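Ticket 1029: Gripper drifts down during remote demos in sink task (simulator)

Project: Gerneck, kitchen task set
Component: Waveck teleop client, simulated arm
Severity: Medium
Status: Resolved, one follow-up open
Opened: 7 May 2026
Assignee: Hazem Shawky
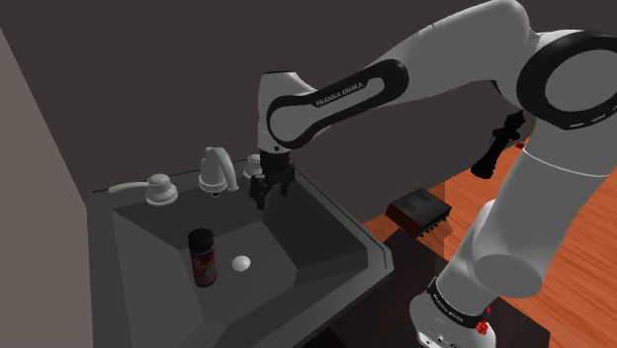

Attachment 1. Sink task, gripper open above the basin, bottle and white ball inside.

Summary

When a demonstrator pauses with the clutch released, the simulated arm keeps moving. The gripper sinks slowly toward the basin. On the next clutch press the arm jumps to catch up with the hand controller, and the jump ends up in the recorded demo. The policy trained on the April set shows the same jump at the point where people tend to stop and line up on the bottle.

Expected: with the clutch released, the arm holds its last commanded pose until the clutch is pressed again.

Observed: the arm holds for a moment, then drifts. Drift is mostly straight down, with a small rotation at the wrist.

Setup

Input is the Ezzat hand controller, right hand, position and rotation both enabled. The Waveck client is on the workstation and the simulator is on the Dodgate server. Control mode is end effector, relative. Scene file is the stock sink layout with no changes to object poses. Gravity compensation is on. Recording starts on the first clutch press and stops on the side button.

Steps to reproduce

1. Load the sink task and reset the scene.
2. Press the clutch and bring the gripper over the basin, fingers open.
3. Release the clutch. Keep the hand controller still on the table.
4. Wait.
5. Press the clutch again without moving the hand.

The jump appears at step 5. It is larger the longer step 4 lasts. It does not appear if the clutch is pressed again right away.

Log

Entry 1. Reproduced on first try. Also reproduced with the drawer layout, so the sink geometry is not involved. Contact reports show nothing touching the arm or fingers while it drifts.

Entry 2. Suspected the hand controller. Covered the tracking sensor during the pause so that no pose updates reached the client. Drift continued at the same rate. Controller ruled out.

Entry 3. Suspected gravity compensation. Turned it off as a test and the arm fell, as it should. Turned it back on and commanded a fixed joint pose directly on the server with the Waveck client closed. No drift. The arm holds fine when it is told to hold. The fault is in what it is being told.

Entry 4. Logged the target pose sent by the client. On clutch release the client does not freeze the target. It reads the measured pose from the simulator, writes it back as the new target, and repeats this every cycle. The measured pose always sits slightly below the target because of normal tracking error. Each cycle therefore sets the target a little lower than the last one. This explains the direction and the steady rate. The wrist rotation has the same cause.

Entry 5. Checked what happens on the next press. The client takes its reference from the last target stored before release, not from the current one. The difference between the two is sent in a single step. This is the jump. So there are two faults, and the second one is hidden whenever the first one is absent.

Entry 6. Asked why the drawer demos looked clean in review. They have the drift too, but demonstrators rarely stop partway through a drawer pull. In the sink task almost everyone stops above the basin before going down for the bottle, and some stop a second time over the ball.

Entry 7. Patched the client on a branch. Changes:
- On clutch release, the target is copied once and held.
- On clutch press, the reference is taken from the held target and the current hand pose together.
- A step larger than the configured limit is refused and written to the log as a warning.

Entry 8. Tested with a pause of 3000 control cycles. Target unchanged from first cycle to last. No jump on the next press. Repeated with the fingers closed on the bottle and the bottle lifted clear of the basin floor. The arm sits slightly lower under load, then stays there. Still no jump.

Entry 9. One side effect. With the held target, a demonstrator who releases the clutch while pushing against the sink wall leaves the arm pushing. The old behavior relaxed the contact by accident. Fingers did not break through the wall, but the contact force stays up until the next press. Left as is for now. Moved to the follow-up below.

Data cleanup

The April set holds 284 demos for the sink task. A script now checks each one for a target step above the limit in the cycle after a clutch press. Flagged demos are moved to a separate folder and kept out of training. They are not deleted. Short pauses give a step below the limit, and these demos stay in.

Cutting the jump out of a flagged demo was tried and dropped. The arm state before and after the cut does not match, and replay fails at the join. It is quicker to record the demo again. 12 replacement demos were recorded on the patched client as a check and all of them replay from start to finish.

Workaround for anyone still on the old client

Keep the clutch pressed while lining up, and hold the hand still. If the clutch has to be released, end the recording and reset the scene. Lowering the motion scale makes long holds easier - the 'fine' preset is enough for the bottle. Do not change the gravity setting on the server. It is shared with the other tasks.

Resolution

Patch merged to the main branch of the Waveck client. Restart the client after updating, as the old clutch handler stays loaded otherwise. No change is needed on the server or in the scene files.

Follow-up (open)

Decide what the arm should do when the clutch is released in contact. Two options are listed: hold the target as now, or move it back to the measured pose once and then hold. The second would ease the contact but brings back a small sag on every release. Needs a test against the sink wall and against the basin floor before either is picked. Assigned to Hazem Shawky.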